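Skoltari Reading Rooms
Progress report to the Manum Fund, second period

1. Summary
The grant supports small lending rooms in places that lost their branch library. In this period the rooms at Stergiou and Drerier were open on all planned days – apart from a short closure at Drerier in April, when the heating was replaced. Spending is in line with the approved budget.

2. Lending and membership
The two rooms made 3,243 loans, against a target of 2,000. New members came to 253. Crime and family stories remain the most borrowed titles, followed by cookbooks. Large print is in short supply at Stergiou, and waiting times there are longer than we would like. The later closing time of 7 p.m. has been kept at both sites.

Members were asked in writing what they would change about the rooms.

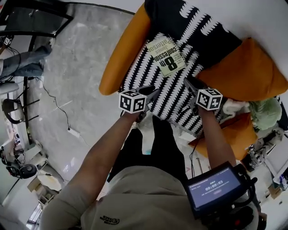

One member at Drerier wrote that the evening hours had made the difference for her, but that the loan period was too short for anyone who works shifts and reads a long novel a few pages at a time. Similar remarks came from Stergiou. The loan period will therefore be extended by a week from the start of the next period, with one renewal allowed by telephone.

3. Stock
Most new stock came from donations. Donated books are checked for damage, entered in the shared catalog and given a spine label before they go out. Paperbacks wear out quickly, and the budget line for replacements is nearly used up. We ask the Fund to agree to a transfer from the furniture line, where costs were lower than planned.
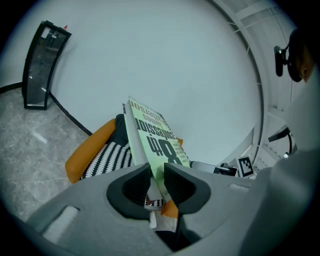
A paperback copy of "8th Confession" by James Patterson.

Exchange of stock between the rooms began late. The delivery contract took longer to sign than expected, and the first crates moved only toward the end of the period. Borrowers can now reserve a title held at the other room, and most requests are met within the week. Series fiction accounts for the larger part of these requests, as readers look for the next volume.

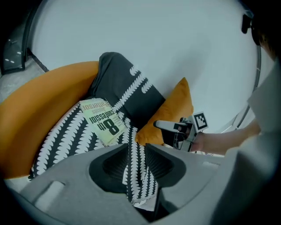 Overdue items remain a concern. Reminders are sent by letter and by text message, and no fines are charged, in keeping with the terms of the grant.

4. Next period
Work will center on large print, the longer loan period and a simpler reservation form. The lease at Stergiou is due for renewal, and the landlord has proposed a modest increase. A revised budget will be submitted with the next claim.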